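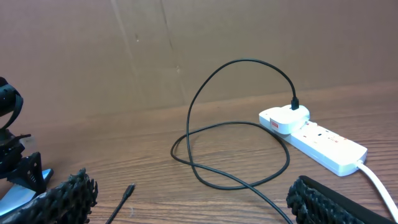

The procedure for the clearing of the flat at Estance had been drawn up by Huiling Su and ran to four pages. Section one covered paper. Section two covered kitchen goods. Section three, which she had given to her nephew, covered anything with a plug.

Yutong read section three at the table in the front room. Each electrical item was to be identified, tested, labelled and placed in one of two boxes, KEEP or TIP. Items that could not be identified were to be set to one side with a note of where they had been found. Cables were to be coiled and tied. The power strip was to be left until last, as it would be needed for the testing.

His grandfather, Dehua Peng, had been a meter fitter for the electricity board and afterwards a repairer of small appliances, and he had not thrown out a lead in his life. They came out of the sideboard in carrier bags. Yutong worked through them in the order the bags had been packed. A kettle lead, good. A shaver lead, good, no shaver. A lead for a Vudell radio, the outer sheath split near the plug and bound with green tape, the tape dated in biro. He put the radio lead in TIP, took it out, read the date again and put it in TIP.

By four o'clock the bags were finished and what remained was on the table.

There was the power strip, white, with its row of sockets and switches. There was the white adapter at the end of it with the red label on the front. And there was the black USB cable, one end in the top of the adapter and the other end lying on the wood, connected to nothing.

He rang his aunt.

"It's a charger," she said.

"I know it's a charger. I want to know what it charged."

"His phone."

"His phone's got the round pin. I've done his phone. It's in KEEP, with its own lead."

There was a pause while she turned pages. Huiling kept an inventory for each room, made on a visit in November, and she trusted it over the room. "Front room, table," she read. "Strip, one. Adapter, one. Cable, one. It doesn't say what for."

"Did you ask him?"

"I asked him about the boiler," she said.

He went through the rooms again with the free end of the cable in mind. The method was simple enough. He looked at every object that might have a socket in it and compared the socket with the plug. The bedside clock took a battery. The blood pressure monitor took four. The torch on the hall shelf was a Gondus, the wind-up type. There was a hearing aid case with a port on the back, but the port was the wrong size, and he marked it down as checked. He looked behind the bath panel, on the grounds that his grandfather had once kept a soldering iron there.

At half past four he knocked at number 8.

Genji Nishimura had lived across the landing long enough to have been lent most of the contents of the sideboard at one time or another. He came over in his slippers and stood looking at the table with his hands behind his back.

"He always had it plugged in," he said. "Always there. I thought it was yours."

"Why mine?"

"He said to leave it alone, it was for the boy."

Yutong was thirty-one. He asked when this was.

"Two years. More. I wanted to borrow a socket for my drill, and he said take any one but that one."

Mr Nishimura could add nothing further. He accepted the shaver lead, having a shaver, and signed for it, as section three required.

Yutong sat down. He considered the dates. Two years and more would put it before the job at Hou, when he had been coming to the flat on the late train every other week and sleeping on the settee. He had had a different phone then. It had been a poor one, with a battery that would not last the journey, and he recalled arriving one evening with it dead and being unable to tell anyone that the train was late. His grandfather had waited at the stop from seven until a quarter past nine. He had made no remark about it beyond asking to see the phone, which he had turned over and held up to the lamp, looking at the hole in the bottom.

On the next visit there had been a cable on the table. Yutong had used it. He was fairly sure that he had used it. One used whatever was there. Then he had changed the phone, and the new one had come with its own charger, which he carried in his bag and plugged in behind the settee, and then he had gone to Hou and come less.

The old phone was in a drawer in his own flat. He rang Zihan Yin, who was at home, and asked her to find it and describe the socket.

"Flat at the top, slanted at the sides," she said. "Why?"

"I'm on section three."

"Are you nearly done?"

"There's one item left and the strip."

The form had a column for replacement value and a column for reason kept. In the first he wrote nothing. His aunt had priced the sideboard at 675 and the bed at 700, and did not want small sums entered. He left the second column for the moment and did the physical work.

He switched off the strip. He pulled out the adapter, then took the cable from the adapter. It had lain in loops for so long that it had set that way, and when he tried to coil it to the size the procedure called for it sprang back to its own. He let it have its own size and tied it in two places with string from the kitchen drawer.

Under KEEP he wrote: cable, USB, black, one. Adapter, white, one. Found front room, table. Identified.

Then he tested the strip, one socket at a time, with the lamp. They all worked. He rang Huiling to tell her, and she asked which box it was going in, and he said he would need it a bit longer, the lamp was on it and it was getting dark.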